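Workshop notes > Stullham bench > Greveck gear set
Last updated: February 14, 2025

Gear task, second block of demonstrations. Started with the arms already warmed up from the calibration run. Same operator settings as the December block, with the control loop unchanged and the wrist cameras refocused. The aim for this block is 104 usable episodes of picking and placing, with more variety in where the gear starts.

The December data had too many starts near the centre of the cloth. The Paltance policy trained on it reached for the centre whatever it was shown, and only corrected late. For this block the start positions come from a printed list. Whoever is on reset reads the next line, puts the gear down by hand and steps back before the operator touches the leaders.
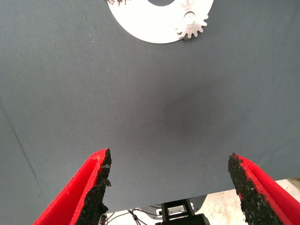
Labelling of the place phase needs tightening up. Up to now we marked the end of an episode when the operator pressed the pedal, and some people press early. From this block on, the end is the first still moment with both fingers open and clear of the part. The wrist view is good enough to judge this by: with the fingers spread wide and the gear up on the white disc, you can see its lower teeth standing out past the rim and there is nothing between the pads. If the gear is out of view at the top, use the head camera instead. Don't guess from the joint log.

Went back over the first 56 episodes with this rule. Nine had the end mark in the wrong place. Moved the marks and kept the episodes, as the motion itself was fine. Old marks are saved in the same folder with the suffix _pedal.

Pads next. The gritty strip is shedding at the tips and I want a record of it before they are changed, in case the policy picks up on the ragged edge.
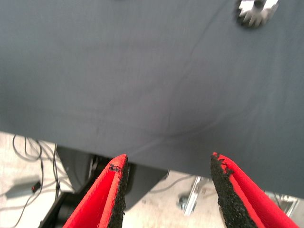
Wrist view, gear at top right. Note flecks of black along the red edges near both finger tips.

Will fit new Jurić strip when this block is finished, not before. Changing it halfway would give us two sets of pads under one block number, and we had enough trouble sorting that out last time. Episodes recorded after the change get a new block.

The cloth also wants attention. It creases where it has been folded for storage, and a gear set down on a crease can sit slightly tipped. Agreed to leave the creases in for training and smooth it flat for the evaluation runs, then try a few evaluation runs with it creased as well.

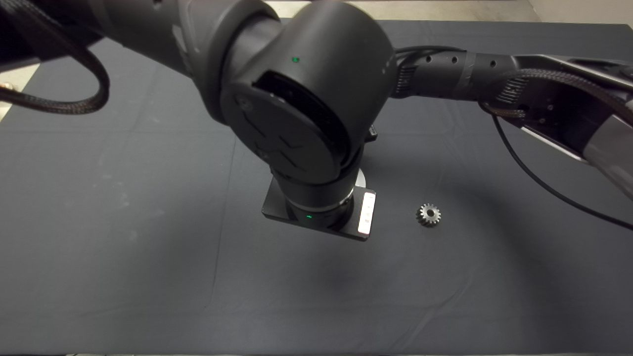
Storage: the full set is meant to reach 1000 episodes across all the gear sizes, and the Stullham drive won't hold that with every camera at full rate. Options are to drop the head camera to half rate or move finished blocks to the Greveck server each evening. I prefer moving the blocks. Half rate on the head camera would make the end marks harder to check.

To do:
- rewrite the labelling sheet with the new end rule
- print a longer list of start positions, more towards the left side
- check clock offset between wrist and head cameras
- order spare cloth, same colour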